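Plamo folding work table - review
Reviewed by Halima Afolabi, Mar 24, 2023

I bought the Plamo in June to replace a pasting table that had started to sag. I wanted something for cutting fabric in the spare room that could go behind the door when guests came. It has now had regular use through the autumn and winter.

It comes in one box with the legs already fitted. The instructions are a single sheet and the only job is to screw on the 4 feet. Mine took 12 minutes, most of it spent looking for a screwdriver.

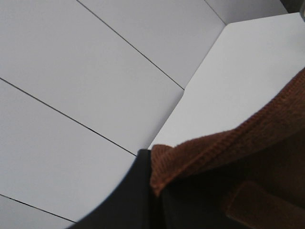

Pale grey panels with thin dark seams between them.

The legs lock with a sliding catch on each side. These were stiff for the first few weeks and are fine now. There is a slight wobble if you lean on one end, less than on the Tronaler I tried at my friend Siiri Toom's house, and I can run a sewing machine on it without trouble.

Height is the weak point. There are three settings and the tallest is still low for me, so my back aches after a long session of cutting out. 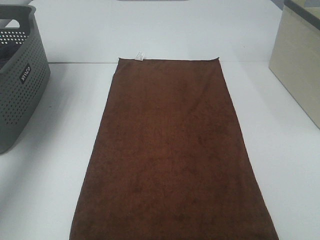 Cleaning is easy enough with a damp cloth. Tailor's chalk wipes off, but biro needs a bit of washing-up liquid. I would not put a hot iron on it without a proper pad underneath.

Plamo sell a carry bag separately. I bought it and the zip went after two trips - they did send another.

Four stars. I would buy it again, though taller people should try one in a shop first.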